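Two days among the standing stones at Sarkodau

April 22, 2022

I have wanted to get back to Sarkodau ever since I drove past the turnoff last July with no time to stop, and now I've finally done it properly! Two whole days, a packed lunch each day, and nobody hurrying me along.

For those who don't know it, the Sarkodau field is a long strip of pasture between the river and the old Bekent road, with 78 stones still standing and a good many more lying in the grass. They are not big. The tallest comes up to my shoulder, and most are knee height, so from the car it looks like a field that somebody forgot to clear. Then you walk in and the lines start to appear — long, slightly bent rows, all heading for the low mound at the north end. I got goosebumps, and I have seen a lot of stones.

The walk

Park by the chapel and go through the second gate (the first leads to a very muddy farmyard, ask my boots). From there a mown path follows the western row most of the way. I went up that side in the morning, when the light comes in low and picks out every little dent in the surface, and came back down the middle after lunch. Stone 124 on the old survey map has a shallow groove running right around its waist. The numbering includes the fallen ones, which confused me for a good half hour.

The information board puts the rows at more than 2,000 years old. Pallavi Dubey, who led the Saturday-style guided walk I tagged along with on my second day, thinks the mound is a lot older than the rows and that people lined the stones up on something that was already ancient to them. I love that idea. She also showed us where a wall was built straight across the eastern row, with two of the stones used as gateposts. You can still see the iron hinge pin in one of them, rusted to a stub.

The museum in Zivitz

It's a ten minute drive and well worth it. Upstairs they have the finds from the mound: a bronze pin, several beads, a whetstone worn into a curve like a banana, and a tiny pot that I went back to look at three times. Downstairs is the model of the field, which I wish I'd seen before the walk. Do it in that order if you can!

The café does a very good leek soup and closes earlier than the sign on the door says.

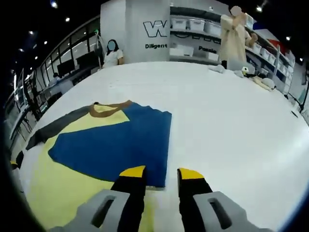 Next stop: Cordeiro

There's a rock shelter above Cordeiro with painted figures in it, dark red, and a ladder up to a viewing platform. I'm going as soon as the upper road opens again. If anyone has been recently, please tell me whether the platform is finished and whether I need to book — the phone number I have just rings and rings.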